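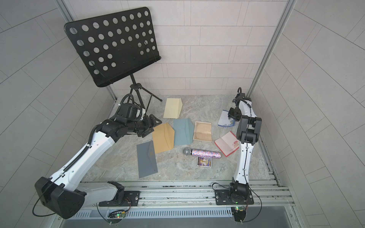

Why does a guitar string make a sound?

Stretch a rubber band between two fingers and pull it. You hear a small "boing". The band moves very fast to one side and back again. This movement is called a vibration. It pushes the air, the air carries the push to your ear, and you hear a sound.

A string on a guitar does the same. The thin string moves faster than the thick one, so its sound is higher. If a string goes back and forth 301 times in one second, we hear a note in the middle of the piano. If it goes 1,000 times, the note is much higher, like a whistle.

What is the wooden box for?

A string alone is very quiet, because it is thin and pushes only a little air. The box of the guitar starts to shake together with the string. The box is big, so it pushes more air and everybody in the room can hear it.

Try it at home

You need an empty tissue box and three rubber bands, one thin, one medium and one thick. Put them around the box, over the hole. Pull each band with your finger. Which one has the lowest sound? Now put a pencil under the bands and listen again.

New word: pitch. It tells us how high or how low a sound is.

Next page from Flidosik for Children: why does a drum have a skin?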